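Flultine es un taller de orden doméstico. Trabajamos en casas habitadas, sobre todo en dormitorios, estudios y habitaciones que hacen varias funciones a la vez, y también damos clases en nuestro local a quien prefiere aprender a hacerlo por su cuenta.

## Quiénes somos

Empezamos con un encargo pequeño: vaciar un cuarto de costura que llevaba tiempo convertido en trastero. De ahí salió otro en el mismo edificio, y después varios en la misma calle. Hoy somos cinco personas en plantilla y hemos ordenado más de 100 viviendas, la mayoría pisos con poco espacio de almacenaje.

El local está en la calle Picard, en un bajo que antes fue una mercería. Conservamos el mostrador y los cajones estrechos, que usamos para guardar muestras de cajas, etiquetas y fundas. El taller ocupa 92 metros cuadrados, con la zona de clases al fondo y un almacén junto a la entrada.

## Qué hacemos

**Orden de habitaciones.** Visitamos la casa, hablamos con quien vive en ella y acordamos qué zonas se van a tocar. No abrimos cajones ni armarios que no se hayan incluido en el acuerdo. El trabajo se hace siempre con el cliente presente, al menos durante la clasificación.

**Cables y objetos pequeños.** Es el servicio que más nos piden. Cargadores, adaptadores, alargadores, mandos, llaves sueltas y todo lo que acaba sobre una mesa o en el fondo de un cajón. Lo separamos, comprobamos con el cliente a qué aparato corresponde cada cosa y le asignamos un sitio.

**Cambio de temporada.** En junio y en octubre guardamos o sacamos mantas, colchas y ropa de abrigo. Las fundas las traemos nosotros y se quedan en la casa.

**Clases Runia.** Runia es nuestro curso para particulares. Los grupos son de ocho personas como máximo y cada alumno trae una caja con cosas propias para trabajar con ellas. No se venden productos durante las clases.

## Cómo trabajamos

Ordenamos en la propia habitación. Si hay una mesa, la usamos como superficie de clasificación, y si no la hay llevamos una plegable. Encima ponemos algo liso y de un solo color, porque sobre una tela estampada las piezas pequeñas se pierden de vista con facilidad. No retiramos el mantel salvo que el cliente lo pida.

Los cables se enrollan sin apretar, en una vuelta amplia, y se dejan a la vista hasta saber de qué aparato son. Los que no se identifican pasan a una bolsa con la fecha escrita. El cliente decide cuánto tiempo la guarda.

La cama queda para el final. Durante la clasificación no apoyamos nada sobre ella, y la manta o la colcha se dobla cuando la mesa ya está despejada.

La mesa de un dormitorio, con un tablero blanco sobre el mantel de ramitos y un cable negro enrollado encima:
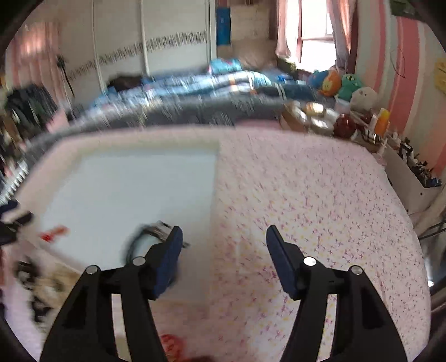

## Lo que no hacemos

No tiramos nada sin permiso. Lo que el cliente descarta se queda en bolsas abiertas hasta que lo revisa por última vez. Tampoco hacemos limpiezas, mudanzas, tasaciones ni reparaciones de aparatos.

No publicamos listas de lo que encontramos en las casas ni pedimos valoraciones con nombre y apellidos.

## Materiales

Las cajas y los separadores los fabrica Elix, un taller de cartón con el que trabajamos desde el principio. Son de tres tamaños, sin tapa o con tapa suelta, y se pueden apilar. No es obligatorio comprarlos: muchas veces basta con las cajas que ya hay en casa, y así lo indicamos en el presupuesto.

Las etiquetas se escriben a mano con lápiz, para poder cambiarlas.

## Presupuestos y visitas

La primera visita es gratuita dentro de la ciudad. Después enviamos un presupuesto por habitación, con las horas previstas y el material aparte. Si el trabajo se alarga por causa nuestra, las horas de más no se cobran.

El local abre por las mañanas, de nueve a dos. Por las tardes estamos en las casas y solo atendemos por correo.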